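Darine refill hand soap and pump, 3-pack

The listing promises 857 washes per bottle. I doubt anyone at Darine has washed their hands that many times to check. One push gives a thin squirt, so I take two, and there goes half the number right away.

The Nostside scent is supposed to be sea air. To me it smells like the inside of a new shower curtain. My husband can't smell it at all.

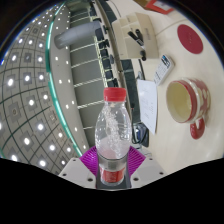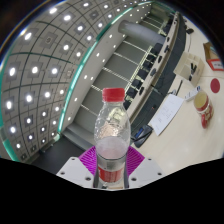 Toton, February. Five weeks in, the first pump has started sticking. It goes down fine and comes back up when it feels like it. Warm water freed it for two days. I swapped in the pump from my old Michalski dispenser, which fits if you cross the thread a little, and it drips.

The soap itself is okay. It rinses clean and my knuckles aren't cracked. But $8 for the set looked cheap, and now I see why. 3 out of 5, and I'm keeping the old dispenser.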